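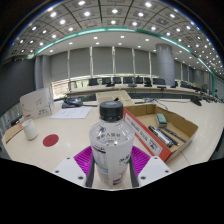
A clear bottle with a ribbed black screw cap and a wrap-around label.

The bottled water aisle at the Temgate distribution center runs to 112 product lines, and most differ by less than a shopper would guess. The water varies in mineral content. The packaging varies in weight, closure and label, and those three items account for most of the cost.

PET is the standard material for single-serve bottles. It arrives at the filling plant as a preform, a thick tube with the neck and threads already molded. The preform is heated, stretched with a rod and blown against a chilled mold. The neck is kept out of the heat, so its dimensions stay as molded and the cap will fit.

Dodside, a contract filler, runs 2 blowing lines and logs every rejected container. Its September report lists 1121 rejects. Of these, 979 were traced to uneven wall thickness, usually at the base, where the material stretches least. A heavy base wastes resin. A thin one can crack under stacking load.

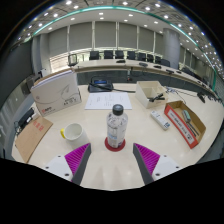

Caps are a separate trade. Most are polyethylene or polypropylene, molded with a tamper band that stays behind on the neck at first opening. Opening torque is the figure that matters. Set it too high and older customers cannot open the bottle; set it too low and the seal may relax in a hot truck. Dodside checks torque at the start of each shift and again after any change of cap supplier.

Labels cause the most trouble in recycling. A full sleeve can hide the bottle from optical sorters, and some inks bleed in the wash tank. Hầu, a regional spring brand, moved last year to a short polypropylene wrap held by two strips of hot-melt glue. The wrap floats in the wash while PET sinks, and the two streams separate by density.

Stiltach, which buys baled bottles from three counties, pays more for clear PET than for tinted. Blue and green bales go mainly to strapping and fiber. Its next price list takes effect on a Thursday, with a lower rate for bales containing full-sleeve bottles.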